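Pamel to Buy Second Robot Station for Carton Work

Pamel, the contract packing company, will spend $2,880 on parts for a second two-arm robot station, operations manager Hadiza Anozie told staff at the June planning meeting. The money comes out of the equipment line for next year and covers hardware only. Labor for assembly will be charged to the maintenance budget.

The company packs small orders for outside customers and folds its own cartons from flat blanks. Folding is now done by hand at two benches. Anozie said the second station would let the automation group keep one set of arms on carton handling while the other is used for sorting and placing small items.
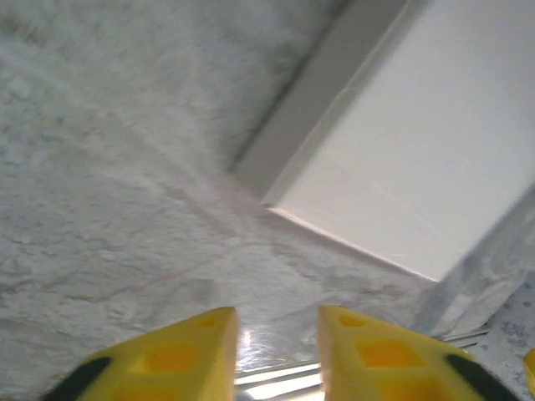
The request first went in at a higher figure. Frans Verbeke, who handles purchasing, sent it back in the spring and asked for the spare parts to be listed on their own. The revised version has 23 line items, 8 of them spares. Gripper fingers, cables and mounting plates make up most of that list.

"Fingers wear, and we were ordering them one pair at a time and paying shipping every time," Verbeke said. "I would sooner buy a drawer full and be done with it."

Three suppliers were asked for prices. Drindutine was the lowest on rail and brackets and has the order for those. The arms will come through Ugwu Import, a parts dealer run by Chiamaka Ugwu, which quoted a delivery time of 19 working days. The third supplier did not reply before the deadline.
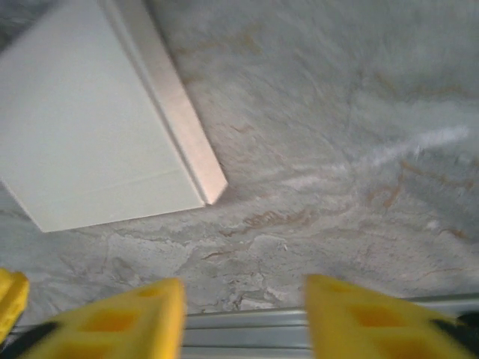

Duty and freight are included in the Ugwu Import quote. Verbeke said he had asked for this in writing after an earlier order of motors arrived with charges that had not been budgeted.

Morenike Akpan, the technician in charge of the work, asked that the new station use the same rail and base plates as the present one, so that an arm can be moved from one to the other without new brackets. She also asked for a second work surface and enough fabric to cover three walls. 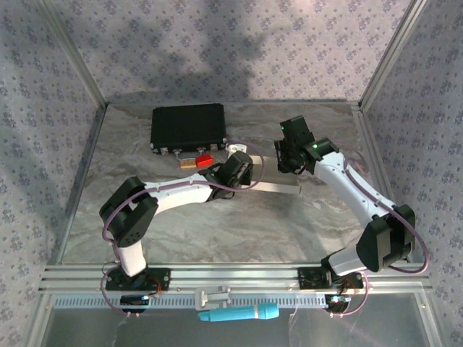
Photo: Pamel / Efe Akpan

A request for a larger table was turned down. Anozie said floor space was the limit, and that the packing benches would stay where they are until the lease on the building is settled. The larger table may be brought up again next year.

Carton blanks for practice runs will be taken from regular stock and written off monthly. Until now they had not been recorded anywhere, and the stock count came up short twice. 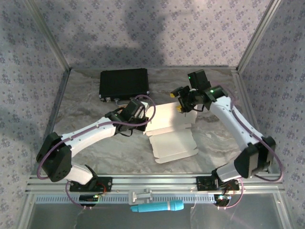

No hand-folding jobs are affected by the purchase, according to Anozie. The order for the arms goes out once Verbeke has the signed quote back from Ugwu Import. Staff who want to be trained on the second station should give their names to Akpan at the maintenance office before 3 p.m. on the last working day of the month.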